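Kellby Shared Kitchen – minutes, August 2022 get-together

Here: Heiðrún Vigfúsdóttir, Svend Sveinbjörnsson, Ásdís Hallgrímsson and me (Sigrún Vídalín, on notes again). Þröstur Kvaran sent his apologies and a lemon slice, so he's forgiven.

1. Last time's minutes
Read and passed. Svend wanted it recorded that he did bring back the good colander. Recorded!

2. Mugs
We spent most of the evening on this one, sorry to anybody who came for the fridge. The cupboard over the sink is jammed and Heiðrún has had a mug land on her foot. Ásdís is all for mug trees – she likes that they dry with a bit of air around them and you can grab one by the handle while the kettle's going. Svend reckons they tip over if you load up one side first, and he went on about it for a fair while. We settled on trying the wooden one with the round black base before spending any money.

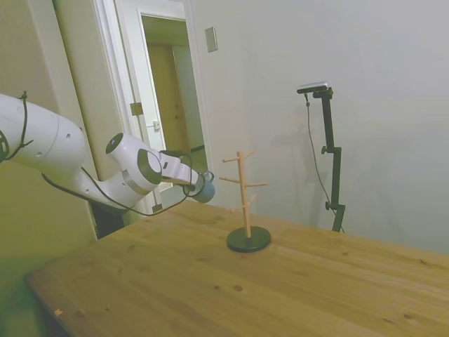 The mug tree and one of the light blue mugs.

Four pegs won't hold everybody's, obviously, so it's for the everyday mugs and the rest stay in the cupboard. Heiðrún asked if the big soup mugs could go on too and the feeling was no, they're too heavy. If we like it we'll buy a second one from Arnardóttir in Trorkcombe, up to $30. Moved by Ásdís, seconded by Heiðrún, Svend grumbled but put his hand up.

3. Tea towels
Ásdís is taking the whole pile home to wash. Please don't leave wet ones balled up on the bench, they go a funny colour and they smell.

4. Kitty
We've got $63 in the tin. Dish soap and sponges came to $8, receipt's in the drawer.

5. Fridge
Held over. Svend will ring about the door seal.

To do: Ásdís – tea towels. Svend – fridge seal. Me – clear out the mug cupboard and put the chipped ones in a box by the door, so come and claim yours.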